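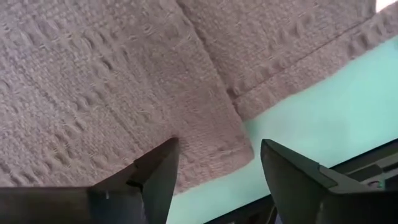
Folded cloth on pale green.

I have been meaning to write about the ring road in Umasgate since March, when I gave my little talk at the library and ran so far over my time that they had to flick the lights at me. Several of you wrote afterward asking for the part I never got to, so pour yourself something and I'll try to do it properly.

For those who weren't there, the short version goes like this. Before the ring road, you got from the river side of town to the market by the trolleybus, the number 19, which ran up through Briem and over the hill. My grandmother rode it twice a day for most of her working life. When the city engineers drew up the new road they ran it straight along the bottom of Briem, and 843 houses came down to make room. I had that number in my talk. What I didn't have time for was where everybody went, and to me that's the more interesting half of the story (and the sadder one).

Most of them were moved out to Nunbridge, which in those days was a brickworks and a few fields. The planners' report, which you can still read in the city archive if you ask nicely and bring a pencil, is very cheerful about this. It talks a lot about fresh air. It also assumes, on page after page, that each family out there would own a car within a few years. I've gone back and forth on whether the men who wrote it believed that. Waltraud Camenzind, who taught me everything I know about reading old planning documents, thinks they did, and that they looked at their own driveways and figured the rest of the world would catch up. I used to argue with her about it. I argue less now.

The census taken after the move gives 3,841 people in Nunbridge, and the motor tax ledgers for the same district are very thin. I sat with those ledgers for the better part of a winter. So you had a whole neighborhood built around garages, with wide streets and no shops you could walk to, and hardly anyone with anything to put in the garage. People kept chickens in them. Jitendra Rathore told me his father ran a barber's chair in theirs for years, and that on a rainy morning there would be a line of men standing in the driveway under umbrellas, waiting for a shave. I love that. I could have listened to him all afternoon, and in fact I did, and missed my train.

The trolleybus was gone by then, of course. They took the wires down the year the road opened. There was a replacement bus, but it came every 2 hours and went by way of the Tradmont works, because Tradmont paid for part of it, and so if you weren't going to Tradmont you got a very long tour of the countryside before you saw the market. Pushpa Nishad remembers her mother leaving the house in the dark to be at her stall by opening. She says the ride was the only time her mother ever sat down, so there was that.

I do want to be fair to the road. My uncle adored it. He bought a secondhand sedan the color of weak tea and on summer evenings he would load up all the cousins and drive the full circle, windows down, for no reason whatsoever, and I can still feel the back of my legs sticking to that seat! You can't write about what the car did to a city and leave out how much people liked being in one. I think some of the books I read in school did leave it out, and they were poorer for it.

Abhishek Shakya has been sending me scans of old route maps, and there's one from just before the closure with somebody's pencil marks all along the Briem section. Small crosses at the stops. I don't know yet what they mean. Issa Nasrallah thinks they mark which shelters were to be saved, and he may well be right, seeing as one of them is still standing behind the feed store with a rosebush growing through the bench. I'm going up to look at it again once the mud dries out, and if any of you had family on the lower streets, please do write to me, even if all you've got is a house number.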